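Towel folding on two arms: is the Balto kit worth the money?
Reviewed by Marwan Sayegh, May 2026

We run a small linen service for guest houses and we fold a lot of towels. When Astmont offered us a trial of their Balto two-arm kit I said yes, mainly because the brochure had annoyed me. It promised "hands-free linen" and gave a running cost that left out the person standing next to it. I have bought machines on the strength of brochures before and I still have one of them under a sheet in Totberg.

The price
The quote came to 2,161 a month on a lease, arms and grippers included. The table was ours to find. So was the insurance, and so was the training, which Astmont calls onboarding and charges at 700. Delivery was another line again. Ask for the whole lot on one page before you talk to anybody about dates. I had to ask twice.

Grippers
Two flat fingers with green pads, on a black linkage held together with ordinary-looking bolts. I have no quarrel with the build. My quarrel is with what they are asked to hold. A thick terry towel is doubled over at the edges and the pile is deep, so where you take hold of it matters a great deal, and for much of our trial a gloved hand was on the cloth as well.

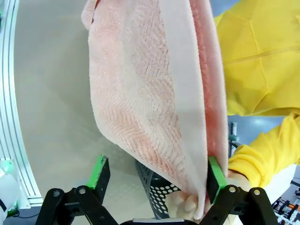 What the labour figure leaves out
Astmont's saving assumes one operator looking after several tables. We never got near that. With us it was one person to one table, gloves on, sorting out corners and presenting an edge. Put that wage in your sums from the first month. If it comes out later, lovely.

Table and basket are cheap by comparison. A plain matt top does the job, and a round plastic basket with holes in the side is fine.
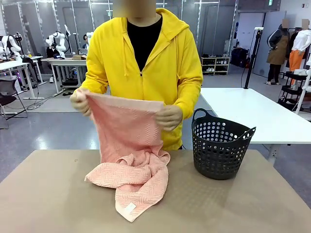 I would also allow for more floor than the drawing shows. Edwards, the other firm we asked, sent a plan with proper walking space marked behind the table, and it made Astmont's look mean. You want to be able to stand there for a whole shift without squeezing past anything. Their price was higher, mind, and they wanted 1,000 up front just to visit the site.

Wear is the part I can't score. Ask what a pair of finger pads costs, how long delivery takes and whether you can fit them yourself. I got a clear answer to the last one only (yes, you can).

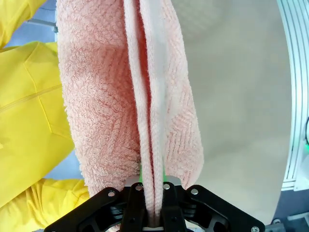 Hems are another thing to test with your own stock. Ours have a flat woven border next to a fluffy body, and the two don't behave alike when they're pinched together. The samples Astmont demonstrated with in March were thin and all one weave. Take a bag of your worst towels along, the old ones with the curling edges, and insist they use those.

Support was decent. I sent 17 emails during the trial and they were all answered by someone who knew the kit.
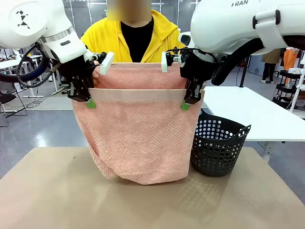 Both grippers on the pale band of a herringbone towel, basket to the right.

Verdict
Two stars out of five at the lease price. I'd look again if they offered a shorter term and quoted with the operator's wage included. For a business our size the money would go further on a second dryer, and we have asked for prices on one.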